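**Thread: Anyone tried soaking seed in Florkine before sowing?**

---

**mudroom_dale**

The garden center in Clonham has a whole rack of this Florkine stuff by the register now. You soak your seed in it overnight and it's supposed to give you "up to 3x faster emergence" on peppers, parsley, carrots, all the slow ones. The bottle is pretty small and it isn't cheap. The lady ahead of me bought two.

My peppers took forever last year and I'm tempted. Has anybody here used it, and did you run anything next to it without?

---

**ridgeline_peg**

"Up to" is doing a lot of work there. Up to 3 times faster than what? Dry seed tossed on cold dirt in March? I can beat that with a heat mat and a glass of tap water.

Read the back label. Mine says kelp extract and "natural activators." What's an activator?

---

**Santino Jara**

I used it last spring and I'll speak up for it. Peppers were up in eight days, and I normally wait two weeks or more. Same trays, same shelf, same seed company. I'm not selling anything, I just know what I saw.

---

**ridgeline_peg**

Same shelf, same month? Did you have a tray without it going at the same time?

---

**Santino Jara**

No, I did them all. Why would I hold some back if I think it works? I've grown peppers for 20 years and I know how long they take in my basement.

---

**ottoline_k**

Then you know how long they take in an average year, Santino. A warm spell would do the same thing. So would fresher seed. I'm not calling you a liar, but eight days on a warm shelf is not strange for peppers with nothing on them at all.

I've kept a notebook on this for a while, mainly because I got tired of being told things at plant swaps. Honey water, chamomile tea, aspirin, peroxide, willow twigs, and one kelp product that I think was the same idea as Florkine with a different label. I split one packet each time, half soaked in whatever it was and half soaked in plain water, same tray, and I shuffle the rows so one kind doesn't get the warm end.

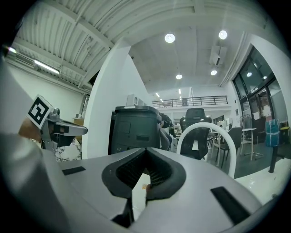

The part that annoys people is that plain water does most of it. Parsley soaked overnight in tap water came up days before dry parsley. Parsley soaked in the kelp came up the same day as the water ones, give or take. Chamomile tea, no difference I could find. Peroxide might have helped with some old onion seed, but I only did that once and I wouldn't bet on it.

My trays are small, so take it for what it's worth. I sow 37 cells a side because that's what fits once I lose a few to labels, and with numbers like that two or three seedlings either way mean nothing.

---

**mudroom_dale**

So the soaking works and the bottle doesn't?

---

**ottoline_k**

That's how I'd put it for parsley. I haven't tested Florkine itself, and I won't pretend I have.

---

**trowelhead**

Their website says they did a trial with around 3000 seeds. That's a lot more than anybody's windowsill.

---

**ridgeline_peg**

I went and looked. It says "in trials." It doesn't say who ran them, what kind of seed, what temperature, or whether the other group got soaked in anything. If they compared a Florkine soak to dry seed, all they proved is that seeds like water. Big number, wrong question.

---

**trowelhead**

You don't know that's what they did though.

---

**ridgeline_peg**

Right, and neither do you. They could tell us in one sentence.

---

**Santino Jara**

Some of you wouldn't believe a tomato if it hit you in the face. If it makes a person happy and the plants come up, what's the harm?

---

**nieto_rd_grower**

Price of the bottle, for one. I'm out on Nieto Road with clay soil and a short season, and what fixed my peppers was a cheap thermometer. I thought the shelf was warm. The dirt in the cells was 64. Put a mat under them, got it up near 80, and they popped.

Trolier sweet peppers, if anyone cares. Still slower than the jalapeños.

---

**mudroom_dale**

Huh. I've never measured mine. They sit by the basement window, so probably cold at night.

Santino, if you've got any left, would you do half and half this April? I'll mail you a pack of whatever you want to use.

---

**Santino Jara**

I have a third of a bottle. Fine. But I'm picking the peppers, and when mine come up first I want that in writing from Peg.

---

**ridgeline_peg**

You'll get it. Have somebody else do the soaking and mark the cups, and don't look at the key until you've written down your dates.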